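Skendier Sorting Bench

A small dataset and a pile of notes about handing the dullest part of our recycling work to a desktop robot arm, and what that does to the day of the people who sort now.

Background

Clustus is a shared-office operator. Our back-of-house crew at the Palley building empties desk bins and hand sorts what comes out of them, and that sorting is the task everyone swaps shifts to avoid. Skendier is our attempt to find out, at tabletop scale, which bits of it an arm could take on. We mocked up the sorting room with paper cups for bins and coloured paper for rubbish, and the crew helped decide what the job should look like. We love this little bench!

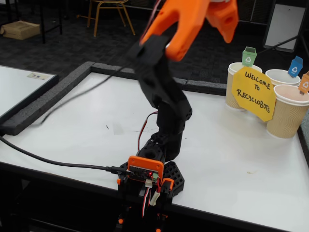 The arm at the bench, with the green, blue and orange bins and the RECYCLOBOTS sign.

What's in it

There are 472 episodes, each one a single item and a single bin. An episode has the arm's joint positions, the video and a one-line instruction such as "put the blue one in the blue bin". Colour is the only sorting rule in this release. We record 10 episodes per batch, then swap operators, so one person's driving style doesn't take over the whole set.

Failed grasps are kept and labelled. Please don't filter them out before you've had a look, as they're some of the most useful material we have — a dropped item in the real sorting room means someone has to bend down for it.
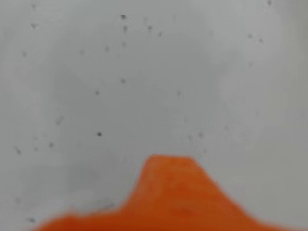 The operators are the same people who do the sorting by hand, and that has changed the project more than any bit of code. They drive the arm for an hour, tell us where it's being silly, and go back to the floor. Four of them now label episodes as well, on paid time, and two have asked to learn the training side. Their notes are in the notes folder, spelling and all, and they're a terrific read.

What we've heard so far: people want the arm on the steady, boring stream after lunch. They want to keep the odd items, the lunch containers and anything sharp. They also want a say in the pace, so the arm waits for the person and a big stop button stays within reach. Management at Clustus has agreed that hours freed up go to the repair corner in the Lam annex, and we'll report on whether that holds.
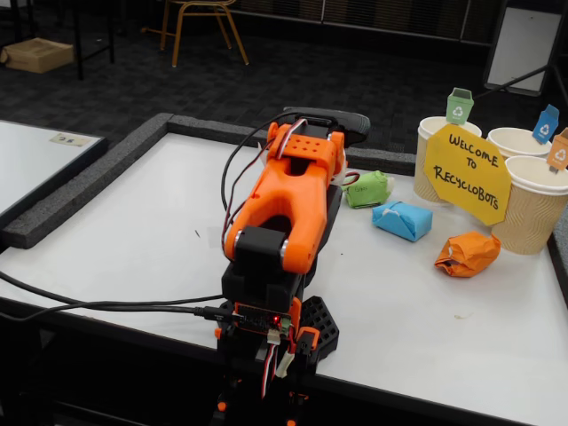
Three paper-wrapped items on the table, with the bins at the right.

Known gaps

- All the items are paper. Glass and cans are next.
- The lighting is whatever the room had that afternoon.
- Crumpled shapes are under-represented compared with neat ones.
- Version 4 of the label file renames "mint" to "green". Older scripts will break.

Using it

Start with the 100-episode starter split, which fits on an ordinary laptop. The full set uses the same layout. If you train something on it, open an issue and tell us how it went, especially if your workplace is trying this too — we'd love to swap notes on rosters and training as much as on models. Issues get read each morning before the first bin round.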